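June, 10:40

Repotting, bench notes for the Broturau cactus.

The plant stood in its old nursery pot since we got it and the soil went hard like a biscuit. I decided to move it to the white hexagonal planter, which was 900 in the Adum catalogue and has been in the cupboard since winter. The pot from the nursery is already thrown away, so there is no way back.

Soil is the dark mix from the bag, 539 g weighed before filling. I did not press it much. The cactus does not want to stand straight, it leans over the rim, and I think the roots are too short on one side. Next step is to open a hole with the small tool with the wooden handle, set the plant deeper and close the soil by fingers (gloves!). The green spray bottle stays on the bench, but only for the dust on the planter.

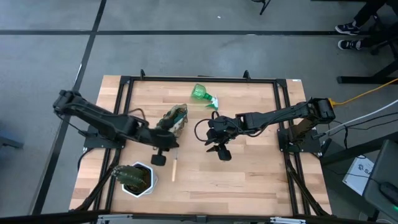 Josiane Baudry wrote under my first version of this page that I should wait with water for a full week after the move, because broken roots rot easily, and that a few small stones against the low side would hold the stem until it grows new ones. She also asks to keep the rest of the mix closed.

I agree with the stones. For the water I had planned three days, now changed to seven.

To do:
Stones, small, washed. Ask Karim Harb if any left from the Enport tray.
Tie the bag of mix, label it.
Measure height again, last value 82 mm.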